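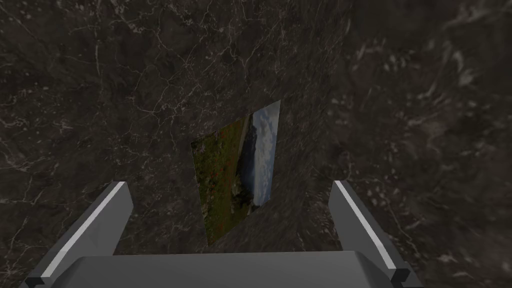 Figure 3. View past the open fingers in the Joltlow simulator: printed landscape on dark marble.

Proceedings > Robots in Public > Paper 14 > Section 4

4. The open day at Skustolside

4.1 Setting and visitors

The open day took place in October on the ground floor of the Skustolside building, between the coat rack and a coffee machine that drew a longer queue than we did. We had a large screen, a smaller screen for the operator, and a desk with a pair of hand controls. The real arm stayed in the laboratory two floors up, on the advice of the insurers. What visitors could drive was its simulated counterpart, which runs in Joltlow, a simulator built in our group and named during a meeting that went on too long.

The task was the one used in Section 3: a printed photograph lies flat on a stone surface, and the gripper has to pick it up. We chose it for the open day on the grounds that it could be explained in a single sentence. Ibrahim Akinola, who did most of the explaining, reports that the sentence grew to a short lecture by mid-morning and shrank to "get the picture" by the afternoon, with no measurable effect on how well anyone did.

Over the day the software logged 631 attempts. An attempt begins when the operator takes the controls and ends when the print is lifted, when the simulator is reset, or when the operator walks off. The last category is larger than we had allowed for. We had planned for 500 attempts and set the log to stop there, a limit that Huệ Hứa found and removed before it could do any harm.

4.2 What visitors were shown

The operator's view sits low behind the gripper, so that the base fills the bottom of the screen and the two fingers reach away towards the print. It is a useful view for judging the gap between the fingers and a poor one for judging height. Trained operators learn to live with this. Visitors, who had had no such opportunity, tended to assume that if the print looked as though it was between the fingers then it was, and closed them on thin air with great conviction.

The print shows a meadow with red flowers under a cloudy sky. It was picked by Rosalie Camenzind for its strong colours, which stand apart from the stone well enough for the vision software to find its outline. We had not considered that people would want to discuss it. Several visitors asked where the meadow was, and one gave us directions to a better one. The landscape is turned on its side from where the operator sits, and a fair share of early attempts were spent trying to rotate the gripper so that the sky would be at the top. The task does not require this. The written instructions, which were taped to the desk, did not say so.

The marble was a matter of some dispute among the authors. Konrad Frei argued for a plain grey plane, as used in most earlier work. The rest of us held that a veined surface is a fairer test, given that pale lines on dark stone are just the sort of thing an edge detector likes to get excited about. The marble won by a narrow vote. At the open day it was the most praised part of the system, and we were asked twice what it would cost to fit in a kitchen.
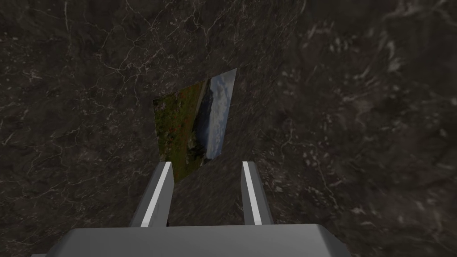
Why is a flat print harder to pick up than a block?
A block has sides for the fingers to close on, whereas a print lying on stone offers only its thin edge, so the gripper has to come in very low and get one finger under it or slide it first.

4.3 Observations

We sorted the attempts by hand into those in which the fingers met the print at all and those in which they did not. Two of us, Seul-gi Seok and Ibrahim Akinola, sorted the full log separately and then compared notes. They disagreed mainly over attempts in which a finger grazed a corner on its way to somewhere else. We settled these in the visitor's favour, it being an open day.

Three patterns are worth recording. First, visitors opened the fingers as wide as they would go and left them there until the last moment, much as our own trained operators do. Second, they moved sideways far more readily than they moved down. Seul-gi Seok suggests that driving a hand into stone is something people are slow to do even when the hand is not theirs and the stone does not exist. Third, the children were better. We have no account of this that flatters the authors.

The automatic mode was shown every half hour. In it, the controller trained on 2000 simulated episodes takes over and makes its own approach. Audiences were polite. The controller moves slowly and pauses before each correction, and those pauses were widely taken for a fault. At the eleven o'clock showing a visitor from Grundley, a firm that makes packing machines, asked whether it had crashed, and was told that it was thinking. Konrad Frei has since asked that this phrase be kept out of our public talks.

4.4 Limits

The visitors chose themselves, the noise was considerable, and the person at the desk often gave advice of uneven quality. The log holds no ages or names, so the remark about children rests on what the authors saw from beside the desk. We also changed the resting height of the gripper after lunch, at the request of Ammann, our partner on the controller, and the attempts before and after that change should not be pooled. They are reported separately in Section 5.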